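Friday, bench notes

Spent the morning on the gray table - finally! I keep saying the scratches are only cosmetic, but the small Stistex samples slide so nicely on the smooth bench and then snag on this one, so I wanted to know if it's the top or me. Wiped half of it with the Wonar cleaner (the dusty patches come back by lunch, every time) and left the other half alone to compare. Pulled 27 strips across, same weight on each. I got 141 grams on the wiped side for the worst one, and I haven't typed up the rest yet.
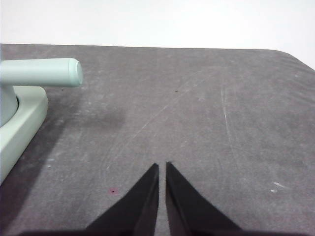

I'd still like to try a mat before we talk about a new top. Trondisis has one in their July list, and it can be trimmed for the rounded corners. Please don't sand anything until I've done the second set - I need those scuffs!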